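Budgeting for the Small Parts

When the harness shop at Grimside put wire handling on its capital plan, the arm was the easy line. Traseck quoted three configurations and the spread between them was small. The trouble sat further down the sheet, under tooling, where the first draft carried a single figure and no detail.

Wire is awkward stock. It kinks, it rolls, and it lies flat against the bench where a wide pad has little to get hold of. Nestemard, which reviewed the plan in November, asked for tooling to be split into fingers, pads, bushings and spares. Pads are the item that recurs. The revised sheet allows 25 pairs for the first year at a total of $1,090, with five pairs held on the shelf at all times.

Nikzad, the second bidder, priced pads into a service contract. That looks cheaper until a shop changes wire gauge and needs a different face, at which point the contract is reopened.

Both bids were compared on hand-held grippers first. Bench time with a hand tool costs little and settles finger geometry before a purchase order fixes it.

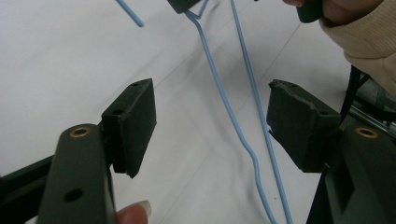 Hand-held gripper over two light blue wires. The right pad shows slight wear at its edges.

Buyers should ask for the pad drawing and the hole pattern in writing. Lead time on fingers should be listed apart from lead time on the arm.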